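Packing and Storage Assistant (part-time)

Dursun Household Stores, Statcombe
Reference: 2958

Dursun Household Stores wishes to appoint a Packing and Storage Assistant to join the small team at its Statcombe premises. The post is offered for 25 hours per week, with a start date in September.

About the post

The store receives mixed household goods from local clearances and holds them until they are sorted, packed and passed on. There are 642 numbered shelf positions, all of which are recorded in the Pliritum stock list. The postholder will report to the Stores Supervisor and will work mainly at the sorting benches.

Main duties

Unpacking incoming goods and checking them against the delivery note.
Sorting small items into lidded plastic bins and larger items into boxes.
Fixing labels to bins and entering the contents in the stock list.
Wiping down boxes and bins before they return to the shelves.
Keeping benches and walkways clear at all times.

Person specification

Applicants should be able to work steadily and neatly, read and write clear labels, and lift loads of moderate weight after training. Previous experience in a stockroom, shop or kitchen store would be an advantage but is not essential. Full instruction in the Bollora shelving system will be given during the first month.

Working environment

The work involves handling containers of different shapes and materials, often side by side on the same bench. Clear bins are used where staff need to see the contents without lifting the lid. Upright boxes are placed beside them.
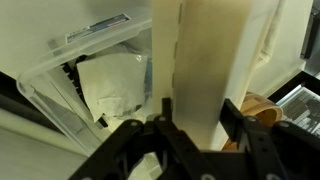 Hours and leave

Hours are worked between 8.30 am and 2 pm, with a paid break. Shifts are agreed one month in advance. Gloves and overalls are supplied.

How to apply

Please send a letter of no more than one page, together with the names of two referees, to the Stores Office at Dursun, Statcombe, quoting the reference number given at the head of this notice. Shortlisted applicants will be invited to a 40-minute interview, which includes a short packing exercise.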